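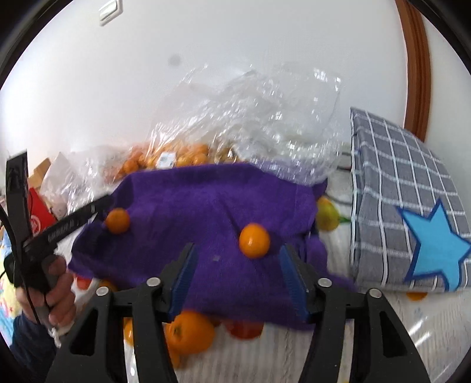 How long will Seville oranges keep before you have to make the marmalade? A week in a cool room, up to two in the bottom of the fridge, and after that freeze them whole.

1189 shares
Print this thread | E-mail this thread

Right, marmalade thread, as I do every January. Typing this between stirs so forgive me.

Buying first. Sevilles are in for a few weeks and then gone. I get mine from Olszewski, the greengrocer by the station, he puts a handwritten sign up and they go by lunchtime. Ask him to keep you a bag back, he will if you ask before 10.

Waxed or unwaxed. Unwaxed if you can. If not, bowl of warm water, scrubbing brush, done. Don't use washing up liquid, I did once and you could taste it.

Pick heavy ones. Rough ugly skin is fine. Soft patches not fine.

The recipe I use, was my aunt's, she wrote it on the back of a gas bill in 2000 and I still have the gas bill:

2 kilos Sevilles
4 litres water
4 kilos sugar
juice of three lemons

That's a big batch. Halve it if you've only got a normal pan. Really. Halve it.

43 comments

Method. Halve and squeeze. Scoop pips and all the stringy bits into a muslin square, tie it up tight. Slice peel however you like. Peel, juice, bag and water all in the pan and leave overnight with the lid on.

People ask if the overnight bit matters. Peel softens quicker next day and you get a better set I think. I've skipped it when I was in a rush. Still marmalade.

Next day simmer it till the peel squashes between finger and thumb. Two hours for mine. SUGAR DOES NOT GO IN YET. Once sugar's in the peel stops softening and you'll have chewy bits for a year. Ask me how my 16 jars of bootlace went down with the family

Lift the bag out, let it cool on a plate, then squeeze it like mad over the pan. The gloopy stuff is the pectin, you want all of it. Rubber gloves help.

12 comments | 31 shares

Sugar. Warm it in a low oven first, it disolves faster. Ordinary granulated. I've tried the preserving sort and can't tell the difference – someone in the replies every year can, good for you.

Stir on low till there's no grit at all. Then turn it up high, proper rolling boil. Stand back, it spits and it really hurts.

Pan chat. Mine is a Boltora, wide, heavy bottom, second hand. Wide matters more than make. Tall stockpot takes forever and you lose the colour.

Thermometer chat. Had an Enduvus one, the clip went. I've gone back to cold saucers in the freezer. Blob on saucer, wait a minute, push with finger. Wrinkles = ready. Runs = give it another five.

Take the pan OFF the heat while you're testing. I forget this every single time and then wonder why it's gone dark.

Darker isn't bad btw. My brother only likes it nearly black with a spoon of treacle in.

8 comments

Jars. Wash hot and soapy, rinse, oven at 140 for fifteen mins. Lids in boiling water. New lids if the old ones smell of pickle, and they do smell of pickle, go and check.

Let the marmalade sit for fifteen mins before potting, then one stir. Otherwise the peel all floats up to the top and you get half a jar of jelly. Still nice but looks daft.

Fill right up. Lid on while hot. Label when COLD or the labels slide off.

Didn't set? Leave it two days first, sometimes it's just slow. If it's still syrup tip it all back and boil again. Or call it sauce and put it over a sponge pudding.

Set like a brick? Little bit of boiling water, warm it through, re-jar. Or use it on a ham.

Q from the replies, can I use ordinary oranges. You can but it's very sweet, put more lemon in. Grapefruit and lemon together is lovely. Clementines on their own I found a bit nothing, and the skin goes to mush.

Q, less sugar? Can go down a bit but it won't set as well and it won't keep as well. Fridge it and eat it up.

Q, how much does it make. Depends how far you boil it so have more jars ready than you think. I ran out last year and ended up filling a teapot.

27 comments | 60 shares

Freezing again as it's come up twice. Whole, in a bag, squeeze the air out. Cook from frozen whole in the water then cut up the peel after. Bit more sugar doesn't hurt, nor another lemon, the pectin drops in the freezer.

Ok saucer's out, it's wrinkling, got to go. Will put the lime one up later if I remeber

Print | E-mail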